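Where Do All the Pens Go?
A student project report on small stationery and how we tidy it
Submitted 7/19/26

It started with a highlighter. I had bought a new one in the first week of term, and by the second week I was borrowing one from the person next to me, who had borrowed hers from someone else. When our tutor asked for project ideas to do with everyday objects, I already had mine. I wanted to find out how small desk items wander, and whether the way you put them away makes any difference to whether you can find them again.

My course is at Plornov, where we share a study room with long tables and a set of drawers that everyone uses and no one really looks after. I had most of June for the practical part and the first half of July to write it up. The budget was whatever I could find in my own pencil case, plus a drawer tray from Voseo that was already in the room.

What I collected

I began by emptying the shared drawers. There were 224 loose items in them! I had guessed 80 and felt quite daring when I wrote it down. Pens made up the biggest group by far, then pencils, then highlighters, then a muddle of glue sticks, erasers, chalk, clips and things I can only call bits. I tested every pen on scrap paper and was delighted to find that 184 of the items still worked or could be used as they were. The rest went into a bag for recycling, apart from a very nice fountain pen with a split nib that I could not bring myself to throw out.

Sorting was more fun than I expected. My first go was by colour, which looks lovely and is useless, as a red pen and a red pencil do quite different jobs. My second was by length, so that everything would fit the tray. The third was by what you do with the thing: write, mark, stick, rub out, fasten. That is the one I kept.

The clear table

For the tidying trials I wanted a plain white surface, with nothing patterned on it to distract the eye. I used small handfuls of items each time. Big piles make people panic and sweep everything into one corner, and then you learn nothing about how they choose. A few things scattered across the middle of a table is much closer to what a desk is like after an hour of homework anyway.
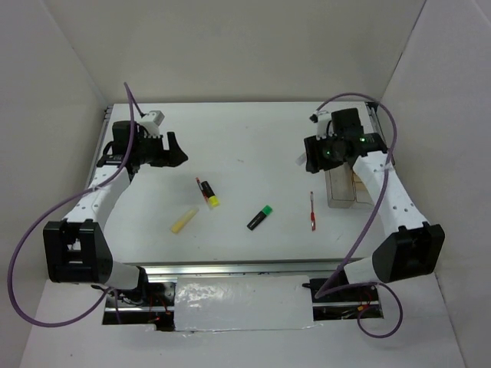 Long thin things were the ones I enjoyed watching most. Pens and highlighters roll, so they end up lying against each other at odd angles, and people nearly always pick up a touching pair together. That is fine if the two belong in the same section. If they don't, the second one tends to get dropped in with the first – I found red pens in the highlighter section again and again, and I am sure this is why.

Short, fat things like glue sticks were left until last. Several people told me they did not know where a glue stick "lived". Once I had put a paper label saying STICK on the front of its section the problem went away, although the label did cause some giggling.

Labels, and a mistake

I made the labels with Rovmont card, cut to the width of each section. My first set were written in pencil and had smudged by the end of the week, so I did them again in black pen and covered them with clear tape. I also put the labels at the back of the tray to begin with, where an open drawer hides them completely. Moving them to the front took two minutes and helped more than anything else I tried.

What I would do next

I would like to leave the drawers alone for a whole term and then empty them again. I would also like to try a Jin desk pot beside the tray, as lots of people said they would sooner drop a pen into a pot than open a drawer, and I can see their point – I do it myself at home.

The fountain pen is still on my windowsill. If anyone knows where to get a nib for it, please leave a note in the section marked WRITE.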